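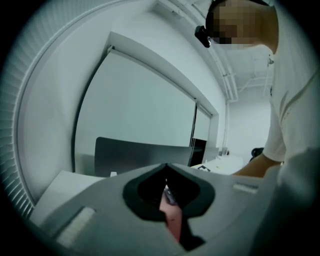
Every few months somebody sends me a comparison table of grippers. It has columns for stroke, for closing force, for weight, for price, and at the end a column with a recommendation. I have made such tables myself. I made one for Climusstead with 19 rows, and I was proud of it, and today I would not use it to choose anything.

My opinion is simple. A gripper should be compared by the person who must hold it for a whole afternoon, with the most unpleasant object in the building. The data sheet can come later.

The test objects we inherit are mostly too polite. A wooden block, a plastic cup, a tennis ball. These objects have one shape and they keep it. The Flinum fingers and the Wallner fingers both pick up a block without any trouble, and if you stop there you will write that they are equal and that Flinum is cheaper. Then you give them a sock. A sock has no fixed shape, it hangs in a way you did not plan, and the part you hold is never the part you need for the next movement. With a sock the two sets of fingers stopped being equal within minutes. The stiffer Wallner tips wanted a clean edge to close on. The softer ones forgave more, but they also took two layers of fabric when I wanted one. 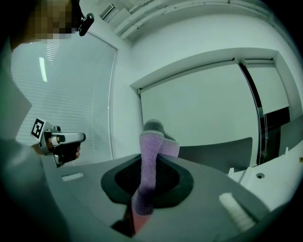 Purple sock at the gray table, seen from one hand-held gripper, with a second one in the operator's hand.

My colleague Reto Pfister does not agree with me, and I should give his argument fairly. He says that soft things are a bad measure because they cannot be repeated. If I drop the sock 50 times, it lies in 50 different ways, so how can I say which gripper won? A block can be put back on the same mark. I understand this, and for the measuring of force I also use a block. But the homes and laundries we want to work for will not put anything back on the same mark. If the result changes a lot from one trial to the next, I want this in the report. An average without it makes me feel safe for no good reason.

There is also the question of the camera, which in many comparisons is treated like an accessory. On a hand-held gripper a wide lens shows you the fingers, the table, half of the room and the ceiling pipes. I used to find this wasteful. After working with the Punda mount, which is narrow and gives a beautiful sharp picture of the fingertips, I changed my mind. When the fabric swings out to the side, the narrow view simply loses it. I prefer an ugly curved picture in which the sock is still present.

And then weight. The difference between our lightest and our heaviest setup was some 8 percent, which looks like nothing in a table. At four in the afternoon it is not nothing. My movements become shorter, I start to rest my wrist on the desk, and the recordings from that hour look different from the morning ones. I have never seen a column for this.

I propose that we write fewer rows and longer remarks. Seven honest paragraphs from an operator would help me more than my 19 rows did. Reto has asked who will read them. I would, and I think the people who design the next fingers should too.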